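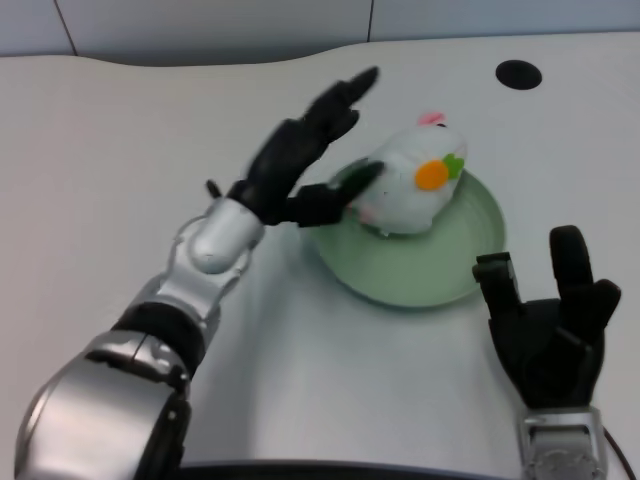 Figure 4. Tabletop task with a plush toy and a pale green plate. The thumb of the left hand is touching the toy; the right hand is idle.

4.2 Equipment planning and cost

The budget for the tabletop study was set before the tasks were final, so we had to choose equipment on a guess about what the tasks would need. The main question was whether to buy one hand or two. Many of the tasks on our list can be done with a single hand, and in the task in Figure 4 the right hand is open beside the plate while the left one works on the toy. We still bought the pair. Three tasks on the list call for holding an object with one hand and moving another, and adding a second hand later would have meant a new quote, a new mounting kit and a second round of calibration.

Quotes were requested from Nelico and Sleiman. The Sleiman quote was lower for the hands alone but left out the wrist adapters and spare fingertips. Once these were added, the two came out close enough that delivery time decided the matter. The order went to Nelico on July 7, 2018.

Table and workspace items were bought separately through Loria. We paid $545 for the white table, delivered, and $300 for a first set of plates and soft toys. Soft toys were picked for the early trials on the advice of the group that had used our lab before us, who had spent more on replacing rigid test objects than they had planned. The light plate on a white surface is harder to segment than a dark one would be, and we kept it for that reason.

Spare parts were the line we got wrong. We set aside $830 for the full project period, based on the price list for fingertips and cables. This did not include shipping, or the labor charge for work that the supplier requires to be done at its own shop. A hand sent out for service was away for 14 working days, and tasks needing both hands were moved to the end of the schedule.

For the next phase, planned under the name Deltum, service charges are listed apart from parts, and one complete spare hand is included in the request. Objects and table fittings stay under a single small-items line, as in the present budget.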